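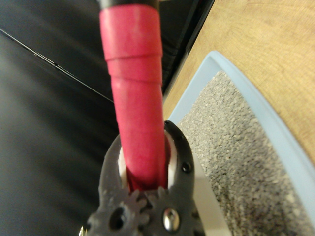
Red tape in overlapping wraps, with a step where the upper band ends.

Spend less on the tool and more on the handle
By Hajar Sqalli
August 30, 2022

Most of the things we throw out at home still work. The blade cuts, the pan is flat, the strings are tight. What has gone is the part you hold. It has turned slippery, or sticky, or it has split and pinches the skin of your palm, and after a few weeks of that the thing goes to the back of the cupboard and a new one is bought.

I think this is a waste, and I think racket players worked out the answer long ago. They treat the grip as something that wears out and gets replaced. The rest of the house should be run on the same lines.

I played badminton at the leisure centre in Histdale for 11 years, not very well. In that time I owned two rackets. I must have gone through dozens of grips. Sunil Bhuiyan ran the evening session and kept a box of grip tape on the windowsill, 90p a length, and you were expected to see to your own before you asked to borrow anyone's racket. It took five minutes. You peeled off the old one, which was usually grey by then whatever colour it had started, wiped the handle and wound on the new one from the bottom.

A fresh grip changes how you play. You stop squeezing. A handle that slips makes you clench, and a clenched hand tires quickly and hits badly. I have noticed the same thing since with a garden rake, a hammer and a floor brush.

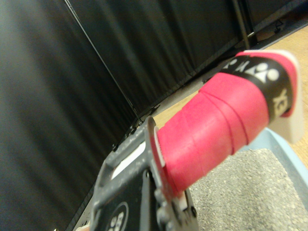

Nor does the quality of the racket have much to do with it. Arif Kumarasinghe came to the session one February with a frame that had cost him more than my bicycle, and he played the whole evening wiping his hand on his shorts. He had kept the grip it was sold with for two seasons out of some idea that it was part of the racket. Sunil took it off him and rewrapped it, and that was the end of the complaints.

The usual objection is that tape looks untidy on household tools. I accept that some of it does. Electrical tape goes gummy and parcel tape is worse than bare wood. Proper grip tape is another matter if it is put on with a bit of care.
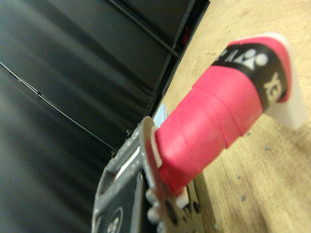 Care mostly means the overlap. Each turn should cover a little of the one before, by the same amount all the way along, and the tape should be pulled firmly enough to lie down without being stretched thin. Done like that, you get a low ridge at every turn, and the ridge is useful. On a pink racket grip you can see the seams running across the handle one after another, up to the black band near the end and the white butt cap past it. Your fingers find those ridges without your looking. Leave a gap between the turns and the edges lift. Overlap too much and the handle becomes as fat as a rolling pin, which is hard on small hands.

People who have got this far with me tend to agree about rakes and hammers and then stop. They don't see the point for the small dull jobs. I would say the small dull jobs need it most, as you do them every day and never with any pleasure.

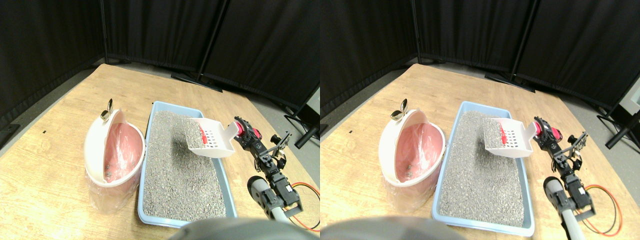 The daily job: slotted scoop, tray of grey litter, and a white bin with a pink liner.

Take the litter tray. Marisol Escobedo, who lives below me, has three cats and scoops twice a day. Her scoop was a plain plastic one, perfectly good at the sieving end, and it turned in her hand whenever it came up full. She was ready to buy a steel one from Adska. I gave her half a length of racket tape instead and she wound it on at the kitchen table. She still has the scoop. She has to change the tape more often than I change mine, for reasons of hygiene, and I would not use a pale colour for it again.

There are limits. I would not tape anything that goes in the oven or the dishwasher, and a cracked handle should be mended before it is covered. Otherwise, keep a roll in the drawer with the scissors.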